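Home Organizing Basics, Unit 7: Small Tangled Things (jewelry, mostly)

Okay, so last time we did drawers, and a bunch of you stayed after to ask me about the jewelry pile. Everybody has one! Mine lived in a cereal bowl for years. These notes cover what I said in class plus the bits I skipped when we ran out of time.

Set up before you touch anything. I like a light cloth spread flat, and a patterned one is fine as long as you can spot a small bead on it. A bedsheet works great. You want a soft surface so a dropped stone doesn't bounce off and roll under the wardrobe (ask me how I know). Put the box you're going to fill within easy reach, open, and keep it there the whole time.

Then take the pile apart in this order:

1. Lift out the solid stuff first: bangles, rings, anything that can't knot.
2. Next come the bead strands. Find an end or a clasp and follow it through. Don't pull!
3. Cords and braided bracelets.
4. Thin chains last. They're the ones holding everything hostage, and they get so much easier once the heavy pieces are gone.

For a stubborn chain, lay it flat and loosen the knot from the middle with two pins. Catriona Swanson brought up baby powder, and yes, a pinch of it does help on plain metal, but please keep it away from pearls. Sławomir Malinowski wanted to know about cooking oil. I'd skip it, you'll be washing it off forever.

About the box. The Varela sheet I handed out lists 13 kinds of organizer and you need maybe one of them. A plain square box is plenty for most people. Coil the pearl strands loosely and tuck them toward the back, keep the sparkly bracelets off to one side where the settings won't scratch anything, and if a pendant has a drop on it, lower it in by the bead and let the chain follow.

Jade, pearls and stones, outside the box and in it:
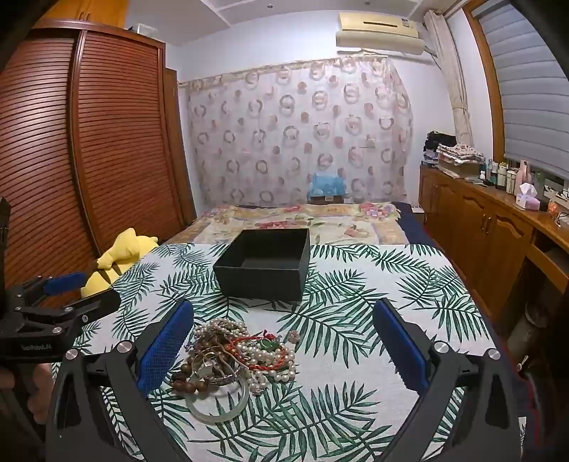
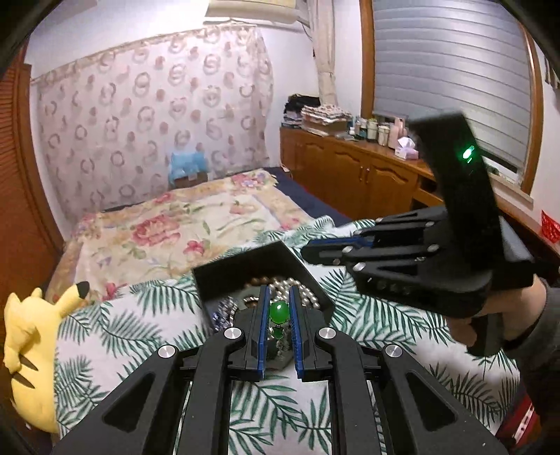
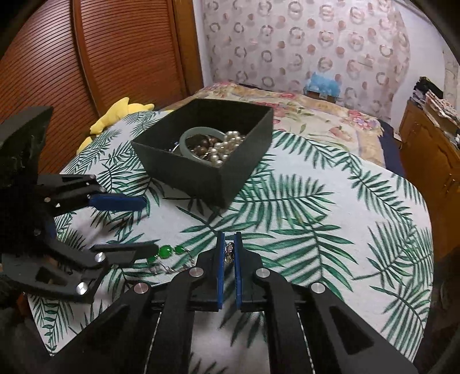
Pearls like to be worn, by the way, and wiped with a soft cloth afterward. Perfume and hairspray go on before the necklace does. And if a strand feels slack or you can see thread between the beads, set it aside for restringing and don't put it back with the others.

For next class, bring your own pile in a zip bag, exactly as tangled as it is now. No cheating and fixing it the night before! Bring a cloth too, and any box with a flat bottom. We'll start with bangles and see how far we get, and I'll have the Nivov reading on storing silver for anybody who missed it.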